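The **Kivari Tabletop Challenge** is a student robotics competition in which school and college teams program a small arm to sort, move and clear household objects. It grew out of a project class at Keogh Technical College taught by Notburga Ortner, and is held each August in the college's teaching kitchen.

## History

Ortner's class first used wooden cubes on a lab bench. Students found the cubes too easy, and in the second year Thaddäus Lüthi, then a lab assistant, moved the work to a kitchen counter and began bringing in objects from home. The class ended with an informal contest on a Thursday afternoon. Two neighboring schools asked to join the following year, and the contest was given its present name after the Kivari building, where the kitchen is located.

Renutach, a local maker of lab furniture, has paid for the prizes since the contest was opened to outside teams. The top prize is 1000 dollars, which must be spent on equipment.

## Format

Teams have 2 to 5 members and must be enrolled at a school or college. A total of 17 teams entered the most recent contest. Each team gets a practice slot in the morning and one scored run after lunch.

There are three rounds:

- **Pick:** the arm lifts a named object and holds it clear of the surface.
- **Sort:** soft objects go to one side and hard objects to the other.
- **Clear:** every object is removed before time runs out.

Operators may start and stop a run but may not steer the arm during it. A dropped object can be tried again with a loss of points. An object that falls to the floor is out of play.

Scores from all rounds are added together. The highest total so far is 378, set by the Flarnari team under its captain, Ching-wen Hsueh.

## Objects and work surface

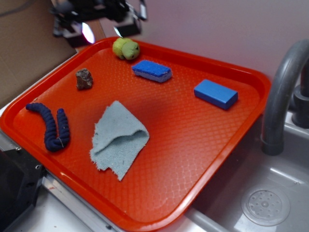
Object sets are chosen by the judges and differ in shape, stiffness and surface. Most items are cheap and easy to replace. A set laid out on an orange-red tray beside the sink includes a green plush toy, a blue sponge, a small brown rock and a braided rope toy, along with a smooth blue block and a partly folded terry cloth rag. Cloth is generally considered the hardest material in the contest, as its outline changes each time it is put down. Glossy surfaces are allowed, and teams are expected to deal with reflections in their own vision software.

## Judging

Runs are scored by two judges, with a third called in if they disagree. Jericho Castillo has been head judge since the rules were first written down. Kvido Kováčik maintains the scoring sheet and the rule book, which is revised each spring. Teams may protest a score until the next team begins its run.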